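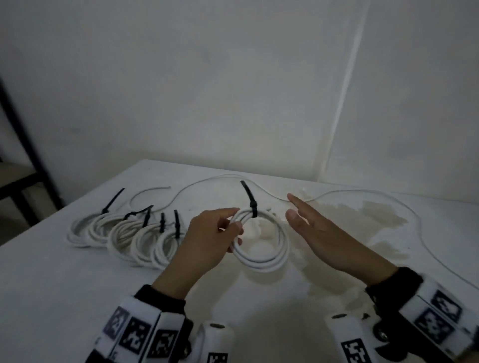

Cable Coiling FAQ

How do I keep white cords from turning into a knot?
Wind them into snug loops and cinch each coil near one end with a tie. It's such a satisfying job once you get going!

Should I trim the tie tails?
I leave mine long — they make a handy little tab to grab when the coils are lined up in a row.

How tight is too tight?
If the cord looks pinched, start over with a looser tie. You want the loops held, never squeezed.

Can I reuse the ties?
Some kinds have a release tab, so check the pack. I bought a bag of 90 in April and still have plenty!

What about really long cords?
Make bigger loops and add a second tie on the opposite side. Carmela Salcedo taught me that one, and I love it.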